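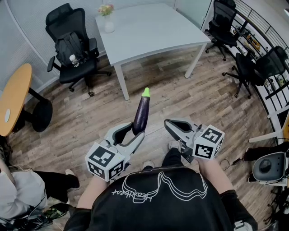 I put off writing the equipment plan for most of the spring, and when I sat down to it in March I had a single line in the spreadsheet that said "grippers" with a number next to it. The number was wrong. This post is what replaced that line, for anyone else who has to ask for money to collect demonstrations by hand.

Some background. We want to train a small arm to pick up and put down household things, mostly food and kitchen items. The arm itself was paid for out of last year's budget. What we didn't have was a way to record people doing the task. The two choices were teleoperating the arm, or giving people hand-held grippers and letting them work without the arm at all. I went with hand-held. A person can learn it in a few minutes, and the arm stays free for whoever is debugging it.

The first real cost question was how many. I had assumed one gripper per person, one person at a time. Luuk Meijer looked at the task list and pointed out that a good part of it needs two hands: holding a bowl while putting something in it, opening a bag, passing an object from left to right. So the unit you're buying is a pair. We priced pairs from two suppliers, Tivier and Erkex. Tivier was cheaper per gripper but sold the finger pads only as part of a complete finger. Erkex sold the pads on their own, 16 to a pack. I went with Erkex for that reason alone. Pads are the part I expect to replace most often, and I don't want to buy a finger every time.

We ordered 2 pairs. One is in use and one is the spare, and the spare is not a luxury. If one gripper of a pair goes down, all the two-handed work stops with it.

The marker cubes need their own line. Ours are mounted near the handle, one per gripper, and the tracking depends on them. The cube is cheap. The printed faces are cheap. What costs money is the afternoon you spend after somebody knocks one and you have to check the mount and calibrate again. I budgeted for extra cubes and extra printed faces, and I added staff hours for recalibration as a separate row. That row got questioned in the review and I kept it in.

Objects were the thing I underestimated most. I wrote down 600 for the year and thought that was generous. It covers toy vegetables, cups, boxes, sponges and a few bags, and most of it is gone already. An eggplant is a good test object, by the way. It's smooth, it's wider at one end, and the cap gives you an obvious top and bottom, so you can tell from the recording whether it was put down the right way around. I'd buy several sizes if I were starting over.

Furniture I got almost for free. I had a quote from Smits for a height-adjustable workbench and a set of lights on stands, and I took both out. A plain white table and an ordinary office room do the job for now. The model will have to cope with ordinary rooms anyway, with chairs and bags and flowers in them. What I did keep was a small amount for moving between rooms, mainly cases and longer cables. If you only ever record in one place, you can skip that.

Storage is the other row that grew. Two grippers recording at once means two streams plus the tracking data, and you want a second copy somewhere else. We use a Wirkska unit that was already in the building. I put in for more drives and got them, with the understanding that we delete failed takes every week. Decide early what counts as a failed take. We argued over it after we'd started recording and had to go back through old sessions.

Last, people. I planned for operator time and left out the second person who watches the recording and resets the table between takes. It's slow going if the operator has to put down both grippers to do it. On our plan that second person now has hours of their own, and the rate of usable takes in the last batch was 98 percent, which I'm happy with.

Next year's request is due soon. I'll ask for a third pair, more pads, and more than double the object money. If the pads last longer than I think they will, I'll post the numbers.

Last updated: 23 Jul 2026

2 comments
16 shares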